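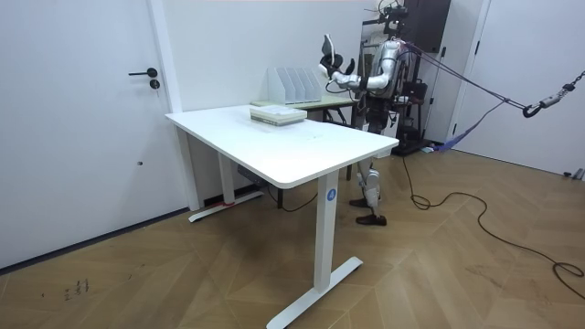 The Ellix height-adjustable desk was assessed as part of the equipment plan for the humanoid robot room at Clarnstead. Furniture is usually the last line in a robotics budget and the first to be cut, and the purpose of this review is to advise departments on whether the desk merits its place. It has a smooth white top with rounded corners, carried on two white leg columns with flat T-shaped feet, and the control box is mounted beneath the tabletop. The open space under the top matters where the robot is to work standing at the desk, as its own feet need somewhere to go.

Price and ordering

The desk was bought through Demissie at a unit price of £165, delivery included. A comparable bench from Zasby was quoted at a higher figure and with a longer wait. Orders placed in November arrived within 10 working days. Departments should note that the price covers the top, the legs and the control box only. Cable trays, castors and spare handsets are charged separately and should be entered in the budget at the outset.

Assembly

Two members of staff assembled the desk in 60 minutes. The printed instructions are clear, although the page on fitting the crossbar shows an earlier version of the part. All fixings were supplied. The tabletop is heavy and should not be turned over by one person.

Performance in use

The desk rises and lowers evenly and holds its height well. For book handling and similar reaching tasks, a repeatable height is of more value than a wide range of travel, and the memory settings proved sufficient. Slight sway was noted at the upper end of the range - acceptable for light objects, less so for any task in which the robot leans on or pushes against the top. The plain white surface wipes clean easily but reflects overhead lighting, and a matt mat may be needed where cameras are in use.

The cable supplied with the control box is short. Purchasers should measure the distance to the nearest socket before choosing a position for the desk, and should keep its supply apart from that of the robot.

Planning the room

The desk should be planned together with the support gantry and not after it. Floor area is commonly worked out from the footprint of each item, which leaves too little room for straps, power cables and staff access. It is recommended that the gantry position be settled first, the desk second and any storage last. Doors must remain clear at all times.

Warranty and support

Demissie offers a warranty of 6 years on the frame and a shorter term on the motors and control box. A query about replacement feet was answered promptly. Spare parts are held in stock, but the tabletop cannot be bought on its own.

Recommendation

The Ellix desk is recommended for light manipulation work and general laboratory use. It is not recommended for heavy loads or for work involving sustained force, for which the Zasby bench should be considered despite its cost. Requests for the current budget round should reach the equipment office by 11th February, with a room plan attached.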